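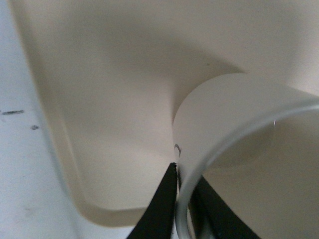
Povano 탁상 작업 규칙 세트 사용 후기

글쓴이: Marcelle Courtois
작성일: 2023년 2월 1일
제조사: Telanau
구성: 규칙집 한 권, 작업 카드, 기록지 묶음, 벽에 붙이는 요약표
사용 장소: Tustance 연구실, 소형 그리퍼 작업대

저는 Tustance에서 로봇이 컵과 그릇을 집고 옮기는 작업을 담당합니다. 한국어는 제 모국어가 아니지만, 우리 연구실의 문서는 모두 한국어로 쓰기 때문에 이 후기도 한국어로 씁니다. Povano는 로봇 기계가 아니고 프로그램도 아닙니다. 책상 위에서 작은 물건을 다루는 로봇을 위한 작업 규칙을 종이로 정리한 세트입니다. 작년 7월에 주문했고, 지금까지 거의 매일 사용했습니다.

왜 종이 규칙이 필요했는가

우리 연구실에는 전에도 규칙이 있었습니다. 그러나 규칙이 여러 곳에 나뉘어 있었습니다. 비상 정지에 대한 것은 문 옆에 붙어 있었고, 물건을 놓는 방법은 공유 폴더에 있었고, 조명에 대한 것은 그냥 말로 전해졌습니다. 새로 온 사람은 앞사람이 하는 것을 보고 배웠습니다. 그래서 같은 작업을 하는데 사람마다 컵을 놓는 자리가 다르고, 기록에 쓰는 단어도 달랐습니다. 어떤 사람은 "실패"라고 쓰고, 어떤 사람은 같은 일을 "재시도"라고 썼습니다. 몇 달 후에 기록을 다시 읽으면 무슨 뜻인지 알기 어려웠습니다.

동료 Montserrat Galindo가 Povano를 사자고 제안했을 때 저는 조금 반대했습니다. 규칙을 돈을 주고 산다는 것이 이상하게 느껴졌습니다. 지금은 생각이 달라졌습니다. 다만 모든 부분이 마음에 드는 것은 아니며, 그 부분도 아래에 쓰겠습니다.

규칙집

규칙집은 200쪽입니다. 처음에 저는 너무 두껍다고 생각했는데, 절반은 기록 예시와 빈 양식입니다. 본문은 준비, 물체, 접촉, 기록, 정리의 순서로 되어 있습니다. 문장이 짧고, 한 규칙에 한 가지 행동만 적혀 있습니다. 저처럼 외국어로 읽는 사람에게 이 점은 아주 중요합니다. "적절히"나 "충분히" 같은 말이 거의 나오지 않습니다. 접촉 장에 한 번 "충분히 느린 속도"라는 말이 있는데, 얼마나 느려야 하는지는 쓰여 있지 않습니다. 우리는 이 규칙 옆에 연필로 우리 연구실의 값을 적어 두었습니다.

규칙집의 첫 장에는 이 책이 기계 안전 규격이나 위험성 평가를 대신하지 않는다고 분명히 쓰여 있습니다. 저는 이 문장을 좋게 평가합니다. 로봇을 처음 설치하는 사람이 이 책만 읽고 작업을 시작하면 안 됩니다. 울타리, 속도 제한, 비상 정지 회로 같은 것은 여기에 없습니다. Povano는 그런 일이 모두 끝난 다음에, 매일의 작업을 같은 방식으로 하기 위한 책입니다.

준비에 대한 규칙

준비 장은 작업면부터 시작합니다. 작업면에 이번 작업과 관계없는 물건을 두지 않는다. 배경은 무늬가 없는 것으로 한다. 표면에 표시가 있으면 그 뜻을 기록지에 적는다. 뜻을 아는 사람이 없는 표시는 지운다.

마지막 두 규칙 때문에 우리는 조금 부끄러웠습니다. 작업대의 흰 면에 작고 어두운 표시가 여럿 있는데, 어떤 것은 선이고 어떤 것은 점과 비슷합니다. 규칙집의 양식에는 표시마다 이름, 그린 사람, 그린 이유를 쓰는 칸이 있습니다. 우리는 이 칸을 아직 다 채우지 못했습니다. Galindo는 전부 닦고 새로 그리자고 하고, 저는 옛 기록과 비교할 수 있을 때까지 남겨 두자고 합니다. 규칙집은 이런 경우에 누가 결정하는지 말해 주지 않습니다.

표면의 얼룩에 대한 규칙도 있습니다. 작업 전에 마른 천으로 닦고, 지워지지 않는 자국은 그대로 인정하고 기록하라고 합니다. 새 책상처럼 깨끗해야 한다는 요구가 없어서 현실적이라고 생각합니다. 흰 작업대를 써 본 분은 아실 것입니다. 긁힌 자국은 금방 생기고, 닦아도 회색 얼룩은 남습니다.

물체와 카드

작업 카드는 이 세트에서 제가 가장 많이 쓰는 부분입니다. 카드 한 장에 물체 하나와 시작 상태 하나를 적습니다. 앞면에는 물체의 종류, 색, 투명한지 불투명한지, 손잡이가 있는지를 쓰고, 뒷면에는 놓는 방향과 받침의 종류를 씁니다. 카드는 두꺼운 종이이고 모서리가 둥글며, 연필로 쓰면 잘 지워집니다. 볼펜은 번집니다.

카드를 쓰기 전에 우리는 "컵을 트레이에 놓는다"라고만 적었습니다. 카드에는 컵이 트레이의 어느 쪽에 있는지, 손잡이가 어느 쪽을 향하는지, 안이 비어 있는지를 모두 써야 합니다. 그림이나 글자가 있는 컵이면 그것이 어느 방향을 보는지도 써야 합니다. 저는 이것이 지나치다고 생각했습니다. 그런데 두 사람이 같은 카드를 읽고 각각 머그를 놓아 보았더니, 손잡이 방향을 적은 카드에서는 배치가 거의 같았고, 적지 않은 카드에서는 많이 달랐습니다. 그 후로 저는 불평하지 않습니다.

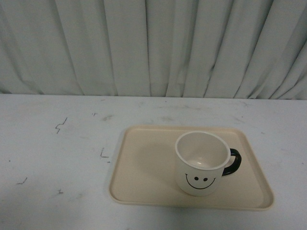 머그 카드의 배치: 빈 머그를 트레이 오른쪽 절반에, 검은 손잡이는 오른쪽으로.

머그 카드에는 웃는 얼굴의 방향도 썼습니다. "얼굴은 앞쪽, 왼쪽 아래를 향함"이라고 적었는데, 이 표현이 자연스러운 한국어인지 저는 아직 잘 모르겠습니다. 동료들은 이해한다고 말했습니다. 규칙집에는 방향을 쓰는 단어 목록이 있지만, 기준이 로봇인지 사람인지 카메라인지 작업마다 선택하게 되어 있습니다. 우리는 머리 쪽 카메라를 기준으로 정하고, 모든 카드의 위쪽에 "카메라 기준"이라고 썼습니다. 이런 칸은 처음부터 인쇄되어 있으면 좋겠습니다.

접촉에 대한 규칙

접촉 장은 짧지만 내용이 좋습니다. 제가 자주 찾아보는 규칙을 옮겨 적겠습니다.

잡기 전에 손가락이 닿을 곳을 먼저 정하고 기록한다.
컵의 벽을 잡을 때에는 한 손가락이 안쪽, 다른 손가락이 바깥쪽에 있는지 확인한다.
투명한 물체는 손목 카메라의 화면만 보고 접촉을 판단하지 않는다.
손가락 끝이 받침이나 작업면을 누르지 않게 한다.
들어 올리기 전에 한 번 멈춘다.

투명한 컵에 대한 규칙은 특별히 설명할 가치가 있습니다. 맨 위의 사진에서 검은 손가락 사이에 컵의 벽이 있습니다. 오른쪽 손가락은 컵의 벽을 통해서 보입니다. 밝은 크림색 앞에서는 컵의 가장자리가 가는 은회색 선으로만 보이고, 벽 뒤의 색이 그대로 비칩니다. 이런 화면에서 깊이를 판단하는 것은 사람에게도 쉽지 않습니다. 규칙집은 이럴 때 그리퍼의 폭 값을 함께 읽고, 다른 위치의 카메라로 한 번 더 확인하라고 합니다. 우리는 이 방법을 기본 절차로 정했습니다. 시간은 더 걸립니다.

아쉬운 점은, 이 장이 모두 단단한 물체를 생각하고 쓰인 것 같다는 점입니다. 얇고 잘 휘는 컵에 대해서는 "힘을 줄인다"라는 말밖에 없습니다. 어떤 순서로 힘을 줄이고, 언제 포기해야 하는지는 사용자가 스스로 정해야 합니다. 손가락 끝의 모양에 대해서도 설명이 적습니다. 끝이 뾰족한 손가락과 넓은 손가락은 닿는 방식이 다른데, 양식에는 "손가락 종류"라는 한 칸만 있습니다.

기록지

기록지는 한 장에 한 번의 작업을 적는 방식입니다. 결과는 성공, 실패, 중단, 무효의 네 단어 중에서만 고를 수 있습니다. 저는 "무효"라는 단어가 있는 것이 마음에 듭니다. 사람이 실수로 책상을 건드렸거나 조명이 갑자기 바뀐 경우, 전에는 그것을 실패로 적을지 버릴지 토론했습니다. 규칙집은 버리지 말고 무효로 적고 이유를 한 문장으로 쓰라고 합니다. 기록을 지우지 않는 것은 좋은 습관이라고 생각합니다.

중단과 실패의 구별은 덜 분명합니다. 사람이 정지 버튼을 누르면 중단이고, 로봇이 끝까지 했지만 목표 상태가 아니면 실패입니다. 그러면 컵이 넘어지는 것을 보고 사람이 버튼을 누른 경우는 무엇입니까? 규칙집의 예시에서는 중단으로 되어 있습니다. Galindo는 그렇게 하면 실패가 실제보다 적게 보인다고 말했고, 저도 그 의견에 동의합니다. 우리는 "물체 이상 후 중단"이라는 표시를 따로 만들어 씁니다. Telanau에 이 문제를 메일로 보냈더니 다음 판에서 검토하겠다는 답을 받았습니다.

종이 기록지의 나쁜 점은 당연히 나중에 컴퓨터에 다시 입력해야 한다는 것입니다. 제조사가 표 파일을 주지만 칸의 순서가 종이와 다릅니다. 왜 다른지 이해할 수 없습니다. 저는 칸의 순서를 직접 고쳐서 사용합니다.

Baudry와 비교하면

전에 Baudry의 작업 점검표도 써 보았습니다. Baudry는 더 얇고 더 싸며, 혼자 작업하는 사람에게는 그것으로 부족하지 않을 것입니다. 점검 항목이 "예, 아니오"로만 되어 있어서 빨리 끝납니다. 그러나 물체의 시작 상태를 쓰는 곳이 없습니다. 로봇이 무엇을 했는지는 남지만 무엇 앞에서 했는지는 남지 않습니다. 여러 사람이 작업대 하나를 나누어 쓰는 연구실이라면 저는 Povano를 권합니다.

벽에 붙이는 요약표는 반대로 Baudry의 것이 더 좋습니다. Povano의 요약표는 글씨가 작아서 로봇 옆에 서면 읽을 수 없습니다. 비상 연락처를 쓰는 칸도 아래쪽 구석에 있습니다. 우리는 연락처만 따로 크게 인쇄해서 붙였습니다.

사기 전에 알아 둘 것

한국어판은 번역이 대체로 정확하지만, 같은 부품을 어떤 쪽에서는 "손가락", 다른 쪽에서는 "집게"라고 부릅니다. 한국 사람은 금방 이해하겠지만 저는 처음에 다른 부품이라고 생각했습니다. 찾아보기는 없습니다. 제본은 펼쳐 놓으면 다시 닫히는 종류라서 작업 중에 보려면 무거운 것을 올려야 합니다. 작업면에 관계없는 물건을 두지 말라는 규칙이 있으니 책은 옆 책상에 두어야 합니다.

카드는 추가로 살 수 있습니다. 기록지는 사용자가 복사해도 된다고 규칙집 뒤쪽에 쓰여 있으니 추가로 살 필요가 없습니다.

평가

규칙의 내용: 좋음
문장의 명확함: 좋음, 번역 용어는 보통
작업 카드: 매우 좋음
기록지: 좋음, 표 파일은 나쁨
요약표: 나쁨
다시 살 것인가: 예

우리 연구실의 머그 카드와 투명 컵 카드의 내용을 보고 싶은 분은 댓글을 남겨 주십시오. "물체 이상 후 중단" 표시를 어떻게 적는지도 함께 보내 드리겠습니다. 제 한국어에 틀린 표현이 있으면 그것도 알려 주시면 고치겠습니다.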